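The Long Way Around to Gollus Pond
Thursday, August 29, 2024
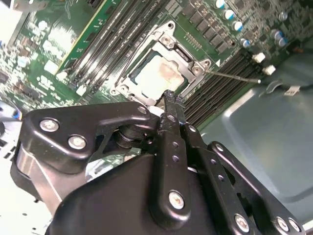 Uriel Alvarado has a theory that the quality of the fishing goes up with the misery of the walk in. By this reckoning Gollus Pond should be paved with brook trout, as the trail leaves the lot at Ondville, looks at the easy valley to the left, and goes straight up the hill instead. The sign at the top says 2662 feet. Someone has scratched out the number and written "too many" with a knife, and I have never felt closer to a stranger.

I was carrying the boat. I am usually carrying the boat. It's a packraft, it rolls up to the size of a sleeping bag, and I bought it so I could stop borrowing other people's canoes and returning them with new marks. Uriel was carrying lunch and a single rod tube, and he walked ahead of me the whole way pointing out birds.

We got to the water a little after eight. There was mist on it and a few rings over by the lily pads, and for a minute neither of us said anything, which in Uriel's case is worth writing down.

Then I found out I had left the seat at home.

If you've never paddled a packraft without its seat, sit on your kitchen floor, put your feet up on the dishwasher door and try to throw a dart. My casts were landing with all the grace of a dropped sandwich. I caught a lily pad. I caught my own hat. I caught one fish, a brookie as long as my hand, and it seemed as embarrassed as I was, so I let it go without making a speech.

Uriel, working the bank in hip boots he's been patching since college, had five by ten o'clock. All on the same fly, a scruffy brown thing Socorro Muñoz ties at her kitchen table and sells out of a coffee can at the Saddale store for next to nothing. I had 19 flies in my box, some of which cost more than the lunch. Not one of them was scruffy and brown.

"Want to borrow one?" he asked.

I said no, I was working on something.

I was working on keeping my back from locking up. By eleven the wind had come around to the north and was pushing me down the pond at a good clip, toward the marshy end where the beavers have been busy. I paddled against it for a while and then gave up and decided to fish wherever I ended up. That was the best decision of the day. I bumped into a drowned spruce, grabbed a branch, tied on the ugliest thing I owned (a half-chewed woolly bugger that had lost most of its tail) and dropped it straight down beside the trunk, no cast at all, the way I fished when I was seven.

The fish that took it was a real one. Dark back, white edges on the fins, orange belly already coming on for fall. It went under the log twice and under the boat once, and since I was more or less lying down I got to watch the whole business from close range. I'm going to say fifteen inches. Uriel was 200 yards away and can't prove otherwise.

We ate lunch on the flat rock by the inlet. He'd packed two sandwiches, both with pickles, and I'm on record about pickles. He ate mine.

The walk out was the same hill going the other way, and my knees had opinions about it. At the lot Uriel put his rod tube in the truck, stretched, and said he'd hardly noticed the climb. I handed him the boat and told him to hold it a second while I looked for my keys. They were in my hand. I looked for a good long time.

We're going again in a couple of weeks, before the season closes on that side. I've put the seat in the car already, and on Saturday I'm driving over to Saddale to see what's left in the coffee can.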